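Ticket 400 - guest room turnover, unit 2
Property: Finley
Status: open
Opened: December 10, 2019
Category: linens / trash left on bed

Issue: trash keeps getting bundled up with the striped top cloth and going down to the wash. Second load this month with paper bits all over everything. Grillby (laundry service) sent back the whole bag and billed us 4 dollars for the re-wash.

Tried so far:
- lint trap cleaned, no change
- shook cloth out over the tub. messy, dont do this
- extra rinse, paper still stuck in the fringe
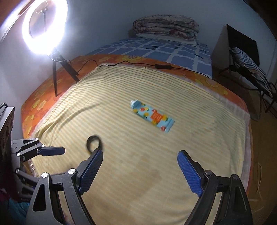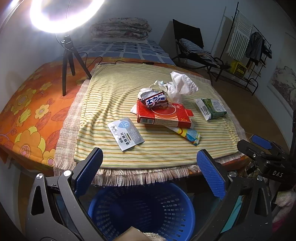 Re-wash charge still not resolved, Grillby wants it paid before next pickup. Checked the machine settings w/ them by phone, they say machine is fine, its the stuff going in. Tissue is the worst, one piece is enough to wreck a load. There's a crumpled white one right on the striped cloth next to the red box, plus wrappers and the alcohol pad sachet, so all of that has to be picked off by hand BEFORE the cloth gets lifted. Juice carton too, check cap, stand it up, carry it out seperately. Never roll the cloth up with anything inside.

Fringe: comb with fingers, then lint roller. Orange floral sheet goes in its own bag, had color run from it in May.

Update: put a small bin by the bed. Zultutetti liners, box of 400, on the closet shelf. Use those not the grocery bags, they split.

Next: run one test load, striped cloth only, cold. If no paper bits close ticket. If still bits send back to me w/ a note on which cycle.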